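Gulham Coatings Testing
About Us

Gulham is a contract test house for paints, varnishes and protective coatings. We measure how a coating sticks, wears, fades and fails, and we report the result against the method the client has named. We do not make, sell or specify coatings.

The company was set up in Edelthorpe to serve the furniture trade, which at the time had to send panels out of state for even a basic adhesion test. Furniture finishes still make up the largest share of the work. The rest is metal primer, floor sealer, marine topcoat and a small amount of printed packaging.

What We Test

Adhesion is tested by cross-cut and by pull-off. Cross-cut is suited to thin films on rigid panels. Pull-off gives a number and is the better choice for thicker systems, but it depends on the glue line, and results where the glue has failed are reported separately and left out of the mean.

Abrasion is tested on a rotary machine with weighted wheels. Clients may ask for mass loss, cycles to wear-through, or both. Unless the order says otherwise, wheels are refaced before each panel.

Weathering is run in two cabinets. One cycles ultraviolet light and condensation. The other is a salt fog cabinet for coated metal. The standard exposure for exterior topcoat is 4000 hours, with panels pulled for color and gloss readings at intervals set by the client. Short runs of 700 hours are offered for screening work and should not be used to support a service life claim.

Film thickness is measured on every panel received, whether or not it has been ordered. A low or uneven film explains a large share of early failures, and the reading is included in the report at no charge.

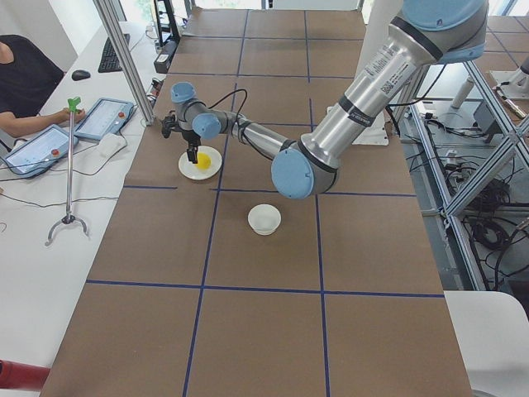
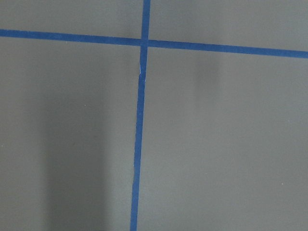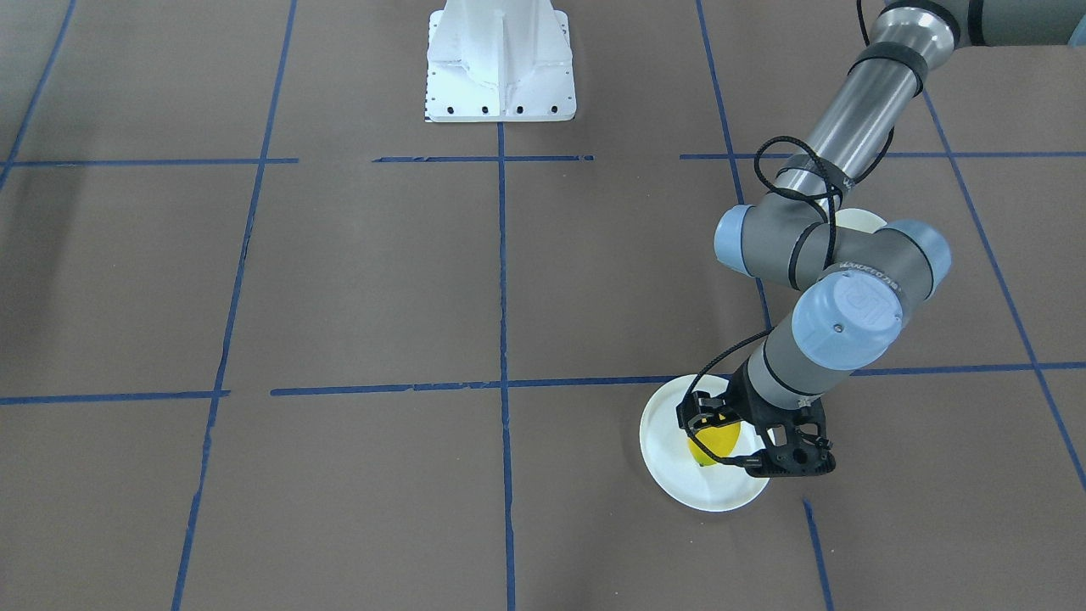
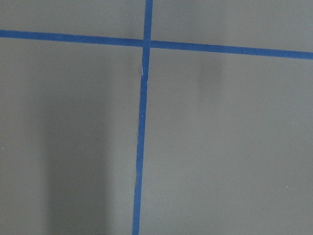
How Work Is Handled

Samples are logged on arrival and given a job number. Panels are conditioned at constant temperature and humidity before testing. The conditioning period is set by the method; where the method is silent we use 4 days. Wet samples are drawn down in house on glass, steel or beech, and the applicator gap is recorded with the job.

Each job has one operator and one reviewer. The reviewer sees the raw readings before seeing the calculated result. Readings are not discarded without a written reason, and the reason appears in the report.

Records are kept in Pollock, our job tracking system. It holds the panel history, instrument settings and calibration status for each reading. Clients with an account can view the progress of their own jobs and download finished reports.

Retained panels are stored flat in the dark. A client who wants panels returned should say so on the order form, as brittle films are easily damaged in transit and need separate packing.

Idance

Idance is our reference panel program. Each round, the lab prepares a batch of coated panels of known gloss and thickness and sends matched sets to participating labs. Results are collected, coded and circulated with a short statistical summary. Three labs took part in the first round. Rounds now open every February, and participation is open to any lab with a working gloss meter and a thickness gauge. In-house labs at paint plants are welcome.

People

Vasilică Crăciun founded the company and remains its director. He trained as a surface chemist and worked on wood lacquers before moving into testing. He reviews all disputed results.

Kagiso Rampersad joined as a weathering technician and now manages the technical program, including method validation and the Idance rounds. Questions about test selection should go to her before samples are sent. It is common for an order to name a method that does not fit the substrate, and this is cheaper to correct before the panels are cut.

Visits and Deliveries

The lab is open on weekdays. Deliveries are accepted until 3 p.m. at the rear door. Salt fog panels can be inspected by appointment on a Saturday, when the cabinet is opened for rinsing. Visitors need closed shoes. Eye protection is provided at the desk.

Solvent-based samples must be declared on the outside of the package and accompanied by a safety data sheet. Packages without one are held unopened until the sheet is received.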